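Equipment plan for the bin picking cell, project report, part 2
Keabetswe Joubert and Tshepo Adams
June 18, 2023

## What this part covers

Part 1 described the picking task and the software. This part is about money: what we have, what we need to buy before the August test period, and what we decided to leave out. Our budget is $614, and anything we don't spend goes back to the department.

The arm is a KUKA that belongs to the lab, so it costs us nothing. The same goes for the gripper and the controller. Everything on our list is for the area around the bin and for the items we pick.

## How we made the list

We kept a notebook by the cell during the spring term and wrote down every time work stopped. At the end of the term we sorted the stops by cause. Most of them were cable problems or the bin moving out of position. A smaller group came from items we had worn out or lost.

Keabetswe asked for prices from Zamley and Trumham. Zamley was cheaper on hardware but charges for shipping. Trumham is close enough that we can pick up the order ourselves.

## Planned purchases

| Item | Supplier | Cost |
|---|---|---|
| Cable sleeve and straps | Trumham | $30 |
| Clamps and bin mounting parts | Trumham | $109 |
| Spare bin | Zamley | $100 |
| Test items | local stores | $100 |
| Spare connectors and leads | Zamley | $109 |
| **Total** | | **$448** |

Shipping from Zamley is included in the prices above. That leaves $166, which we want to hold back for repairs during the test period.

## Notes on the items

**Test items.** We are buying ordinary household things and small toys instead of a ready-made set. The Skultley set we looked at would have used most of the budget and has very few shiny or see-through objects, and those are the ones our vision code has trouble with. A brush is a good buy because the handle and the bristles have to be gripped differently.

**Bin.** Scuffs on the floor of a bin change how light reflects off it. We want a second one so we can compare results on a clean surface and a worn one.

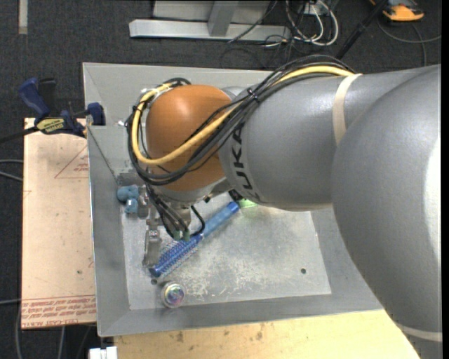

**Cables.** The bundle has to follow the wrist through its full range, and if it is tied too tight it pulls on the connectors at the tool. If it is too loose it can catch on the bin wall. Tshepo will measure the slack at the far corners of the bin before we order the sleeve. We may need a longer one than we priced, in which case the difference comes out of the repair money.

## Left out for now

- A second gripper. The Tshabalala model would fit, but it is well over our budget.
- A steel stand for the bin. We would have to get the floor checked first.
- New lighting. We will borrow a lamp and see if it makes a difference.

## Ordering

The Zamley order goes in first, as it has the longer wait. The Trumham parts can be picked up once the cable slack has been measured. Receipts go to Keabetswe, who is keeping the spending sheet.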